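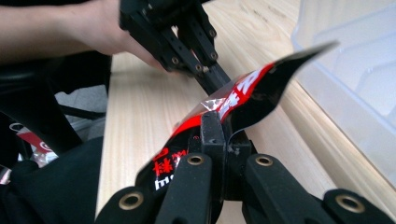 Notes – looking after the hand-held grippers, Dirnside workshop talk

Hello, thanks to Sandra Mottram for the slot. I've got 5 minutes on fingers and bolts, then questions. Speak slowly!

Start with why I love snack bags as a test. They crease, they slide, the film is shiny, and a finger that's even slightly out of line will show it straight away. Boxes let you get away with far too much.

Setting up. Bolts first, by hand, then the key. Check both grippers, left and right, before anyone picks up a packet. Close the fingers on nothing and look along them – the tips should meet square. If they don't, slacken the plate bolts, line up, tighten again. (Idrisa has the spare key, ask him.)

Grommets. We went through the whole Zunico set in June and changed 2 that had worked loose. Lovely little job, takes no time. Push each one with your thumb. If it turns, swap it.

Wiping down. Crumbs and grease from split bags get into the slots. Dry brush, then a damp cloth, never spray.

Log sheet: 216 pinches since the last strip-down, 93 of them on bags. Show Halima's column for finger wear, it's brilliant.

Pass the spare finger round now. Then over to Kimutai for the Mosoti cell.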